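Good news for everyone who has been asking after the older rabbits at Wollbridge Small Animal Rescue – the new quiet wing opens in June, and what a long road it has been! The wing has room for 30 rabbits and guinea pigs who need a slower pace of life, well away from the bustle (and the barking) of the main building. It was paid for by a spring appeal that brought in $2000, plus a very kind gift of 300 bales of hay from Oltia Farm.

First to move in will be Delaunay, a gentle gray lop who came to us with sore feet and a deep love of cilantro, along with his three companions. They are a close little family and will only be going to a new home together.

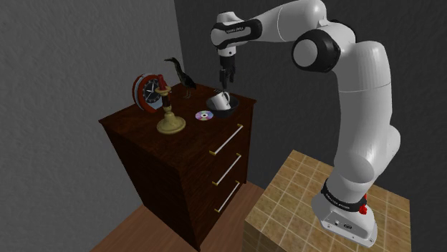 Lina Jaber, for one, hopes people will stop by even if they aren't ready to adopt, as the shyer rabbits do so much better once they have met a few friendly strangers. She would also be glad of old towels, any size at all.

Visiting starts at 3 in the afternoon, and Khrystyna Kostiuk will be at the front desk with adoption forms and plenty of time to chat.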